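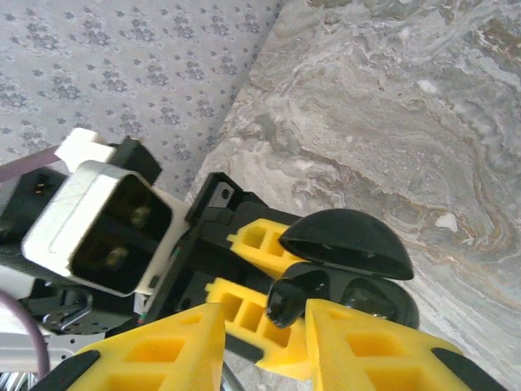 **Neltard Soft-Grip Finger Kit**
Sold and fitted by Gukthorpe, Dorkbridge
£731 including pads, mounts and a first evening of help

We've been selling the Neltard kit since January and it has become the thing people ring us about most, so this page has grown rather longer than the others on the site. Do skip to the fitting notes if you already know what you're after. If you don't, make a cup of tea and read on, and if you still have questions at the end of it Birsen is very happy to talk (she'll keep you a while, she loves these).

The kit is a set of bright yellow fingers for small robot arms of the sort that sit on a bench or a kitchen worktop. The fingers are open all the way along, with rectangular windows through them, and each has a black rubbery pad on its gripping side. They're made for people teaching an arm to do little household jobs: putting things back in their cases, sorting a drawer, passing something from one hand to the other. We wanted a finger that could pick up an object the size of an earbud and still look sensible round a mug.

## What it's good at

Small, shiny, rounded things, mostly. Anyone who has tried to get an arm to hold a glossy plastic case by its curved side will know the feeling of watching it squirt out and go under the cooker. The old hard fingers we used to sell did that all day long. With the Neltard fingers the pad takes up some of the curve and the finger behind it gives a little as well — you can squeeze one between your own finger and thumb and feel it go — so you can close on a thing quite gently and still keep hold of it.

We use earbuds for most of our own trials. They're a very good test, being small, slippery, an awkward shape and never lying the same way up twice. A stem with a round head on it wants to roll as soon as you touch it, and if you come in too high you only brush the top. Zübeyde Güler, who drew the first version of the finger, set herself the rule that a new design had to lift an earbud off polished stone before it was allowed anywhere near a customer. Quite a few didn't get that far! There's a box of them under her desk.

Larger things are fine too, up to 200 grams. Please don't go past that. It isn't that the fingers will snap, but they'll bow outwards, and then the pads only meet the object along one edge and you'll wonder why your arm has got clumsy.

## Two hands or one

You can run the kit on a single arm and plenty of people do. Where it really comes into its own is on a pair, where one hand holds the case and the other sees to whatever goes in it. The tips are slim enough that two sets can work close together over the same patch of worktop, although you will want to slow everything down to begin with. Our own speed setting for new owners is very cautious indeed and we'd ask you to leave it alone for the first few days, however tempting.

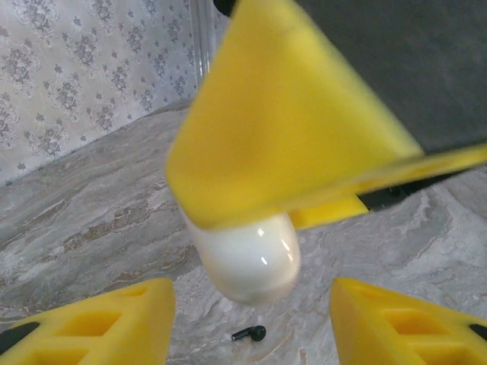 If you are ordering for two arms, say so in the notes and we'll send two sets from the same batch. The pads are cut by hand at Dorkbridge and there can be a tiny difference between one batch and another. It makes no odds on a single arm, but on a pair it's nice for both hands to feel alike, particularly if you're recording what they do and want to use it later for teaching.

The colour is a question we get a lot. They're yellow because yellow shows up well to a small wrist camera against the sort of surfaces people have at home, stone and wood and pale laminate and so on. We did make some grey ones. They vanished against Birsen's worktop and the whole afternoon's recordings were more or less useless. If you have a yellow kitchen, do get in touch and we'll think of something.

## What comes in the box

- One full set of fingers for one arm
- Black pads, already stuck on, and a spare pair in a paper envelope
- Mounting brackets and bolts, plus the right hex key
- The printed fitting booklet (also as a file if you'd prefer)
- One evening's help by telephone or video, to be used whenever you like

The arm itself, the camera and the cables are not included.

## Fitting

Allow yourself an unhurried evening. Switch the arm off, take off the old fingers and offer up the bracket before you put any bolts in. Do them all finger-tight first, then go round again with the key. Leave enough slack in the cables for the wrist to turn right over, and tie them back at the housing so that they can't wander down towards the fingers.

Then close the hand slowly on something soft. A rolled sock will do. If the tips meet evenly you're done, and if one side is leading, loosen its bracket a touch and try again. The Amini mount has one more washer than the others and it goes underneath, whatever the older booklet tells you. We're sorry about that. The new one has it right.

## Looking after it

Wipe the pads with a damp cloth when they look dusty. Skin cream, cooking oil and furniture polish are the usual culprits when a grip goes off, and a drop of washing-up liquid sorts out all of them. Pads want changing when you can see the edges lifting. Replacements are £9 a pair and go in the ordinary post.

The fingers themselves we guarantee for two years, including if you drive them into the worktop, as everybody does at least once.

## Ordering

We make them in runs of 100 and there are still some left from the present one. Schools and clubs can have a set on loan for a fortnight, you only pay the postage back. Orders and loans both go through Birsen Akyol at the Dorkbridge workshop, and she'll want to know which arm you have and, if you don't mind telling her, what you're hoping to pick up with it.

Page and price last checked 30 Jul 2024.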